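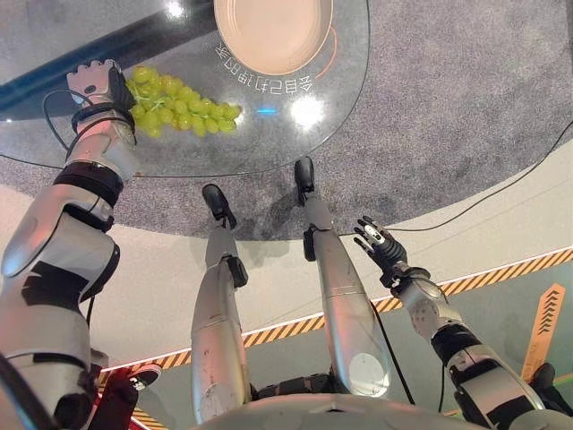 Keir Gillies writes that he has had the larger size since June and wipes it down with a damp cloth after every meal, fruit juice and all. He would buy the same one again but wishes the pale plate came in a set of four.

Wendholm round table with glass top

A clear round glass top for the living room, made for fruit, coffee and the odd supper in front of a movie. The glass is see-through, so a gray rug still shows underneath and a small room doesn't feel crowded. It goes well with plain dishes in cream or peach. 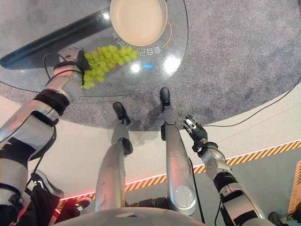
The top comes in two widths, 37 inches and 48 inches. Both use the same base and the same set of pads. Grapes and other washed fruit can go straight on the glass — dry them first or you will get water spots.

Care

1. Wipe with a soft damp cloth and a drop of dish soap.
2. Rinse off sticky juice before it dries.
3. Put a mat under hot pans.

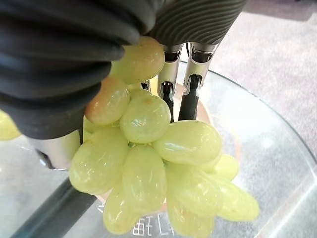 4. Don't use scouring powder or steel wool.

Ordering

Item number 686. The price is $400 for either width, base included. The Haldane plate is sold separately. Orders ship from our Holtville warehouse in two boxes, one for the glass and one for the base. Please open the glass box first and check the rim before you sign for it. 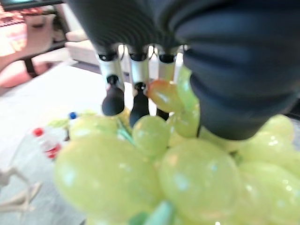 If the rim is chipped, keep the box and call the store. We will send a new top and pick up the old one at no charge. The Roltberg base from last year's line does not fit this top — the pads sit too far apart.

Page updated 2020-12-01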